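Home | Topics | Games | For Teachers

Filed under: Maths Around Us

Shapes that fit together

When you cover a floor with tiles, you don't want gaps between them and you don't want them to overlap. A pattern that does this is called a tessellation.

Squares tessellate. So do triangles, and so do hexagons, which have 6 sides. Bees build their honeycomb out of hexagons. Circles do not tessellate — there is always a little space left over.

A rhombus has four sides, all the same length, like a square that has been pushed over. Three of them can be joined to make a hexagon. If you colour one dark, one medium and one light, your brain sees a cube, even though the shape is flat.

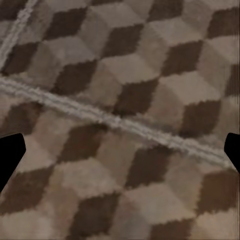 People have known this trick for a long time. Floors with cubes like these were made in Roman times, 2000 years ago. Quilt makers use it too, and they call it tumbling blocks.

Try it yourself. Draw a hexagon and put a dot in the middle. Draw a line from the dot to one corner, miss the next corner, and carry on until you have three lines. Colour each part a different shade.

Written by Arif Ekanayake

Back to top | Next: Symmetry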